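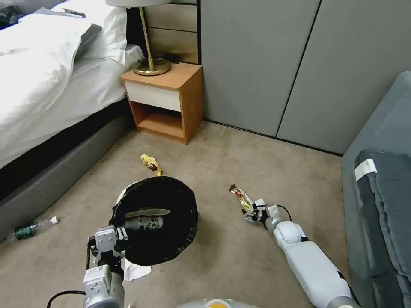
Drollgate pre-run checklist, bedroom litter job, with my comments. I rewrote the sheet on 10/10/2023 after borrowing one from the Jivine shop that had been written for a bench machine and never once mentioned carpet. Please read it through before you power anything up, even if you've run Drollgate plenty of times (I still do, with my coffee). Most of my worry these days is cables. The one on the right wrist stands up in a loop above the gripper while the arm is out over the bin, and a loop like that will find a lamp or a drawer edge if you give it half a chance, so items 4 and 5 come from there.

1. Stop button within reach of a person, on the sofa side. OK
Comment: Press it and let it back out before every session. Yes, every session!

2. Supply set to 24 volts, fuse seated. OK
Comment: The old Ziveris supply is retired, so if you come across it in the Doucette box, please leave it there.

3. Speed limit at 50 percent for both arms. OK
Comment: I know it feels slow. It's still plenty fast when your hand is down there with it.

4. Wrist cables, left and right. OK, WATCH
Comment: Move each wrist through its whole turn by hand, power off, and look for a place where the loop pulls tight or gets pinched. Leave slack, but not so much that it could drape over the bin.

5. Cable at the base of the left arm. WATCH
Comment: It swings out to the side before it heads down, and I'd like a proper clip on it before November. Until then, keep your feet and the vacuum cleaner on the other side.

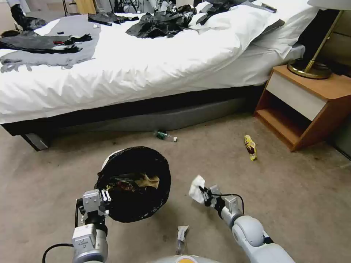
Brock Arsenault asked whether item 6 shouldn't come before the cables, and he wanted it in writing that one gripper holding the rim while the other one picks means two ways to get a finger squeezed. He's right on the second point and I've added it below. I'm keeping the order as it was, mostly out of habit.

6. Hands clear of both grippers, the holding one included. OK
Comment: A gripper that's closed on the rim looks parked, and that's just when people reach past it to tuck the liner back in. Stop first, then tuck.

7. Fingers open and close fully, no grinding. OK
Comment: Listen as well as look. Check the pads and the screws on the linkages while you're down there, and tighten anything you can turn by hand. 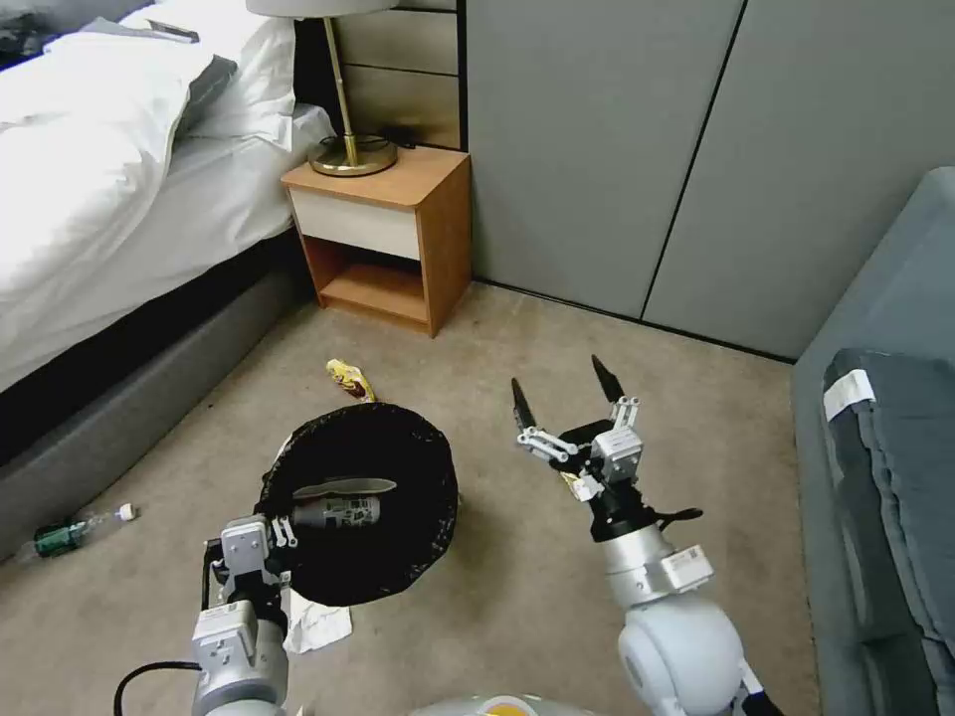 Right gripper open, left arm at the bin. Items 6 and 7.

8. Bin upright, liner folded well over the rim. OK
Comment: A skimpy fold slips out when the left arm takes hold, and then you're chasing the bag. Be generous with it.

9. Only light litter on the floor. OK, WATCH
Comment: Tissues and snack wrappers are fine, and so is an empty plastic bottle with its cap on. No glass, no batteries, nothing with liquid in it. I check under the edge of the bed too, with a flashlight,
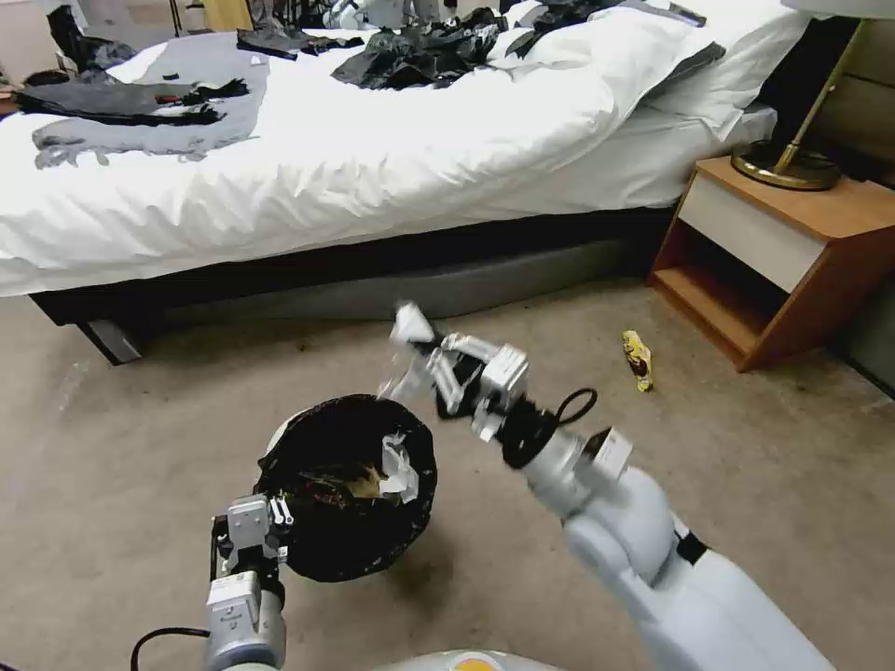
and then once more after moving the bin, because I've missed things down there before and was annoyed with myself all evening. Clothes and bags can stay up on the bed as long as nothing trails down to the carpet.

10. Lamp and nightstand outside the reach of both arms. OK
Comment: Run the reach test at low speed with the grippers empty. Three passes for each arm, please. If you shift the robot at all, even a little, start this one over.

11. Second person in the house. NOT DONE
Comment: My fault, I was on my own for the short test. Two people for anything longer, and that includes me.

Still open: clip for item 5, fresh labels for the fuse holder, and somebody needs to return the Jivine clipboard.

Brock Després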